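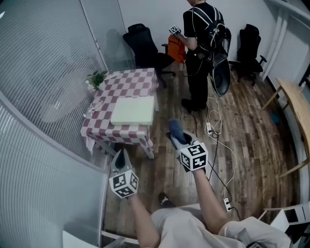 3.2. Mesa y suelo

La estancia se trató como dos superficies: mesa y suelo. Criterio heredado del piloto de marzo en Kirnmont, sin cambios de fondo. Se anota lo que hay encima, dónde cae respecto al borde, y si estorba el paso. Nada más.

Figura 3. Mesa con mantel a cuadros, suelo de madera con cables y regletas blancas.

En la mesa (fig. 3) lo que ocupa sitio es la tabla cuadrada, cerca del borde delantero. Planta y botella quedan juntas, hacia la esquina del fondo, zona que en el protocolo Nasano llamamos "de reposo": objetos que casi no se mueven entre sesiones. El plástico transparente del lado izquierdo se codificó como "indeterminado" (bolsa o botella, no se distingue bien). El mantel cuenta como superficie y no como objeto; en la primera versión de la ficha era al reves y daba problemas al comparar viviendas.

El suelo es otra cosa. Cables blancos y negros enredados, una regleta en pleno centro con enchufes puestos, otra más abajo. Categoría "paso comprometido". Según la ficha, el cable suelto pesa más que cualquier objeto de mesa, decisión discutible, ver 5.1.

Total del corpus Floltora: 2913 registros, de los cuales 114 indeterminados. Acuerdo entre codificadores peor en suelo que en mesa, sobre todo con cables cruzados: ¿uno o varios? Se optó por anotar el enredo como una sola unidad. La escala Tokarz no contempla este caso, asi que se añadió un código propio (anexo B).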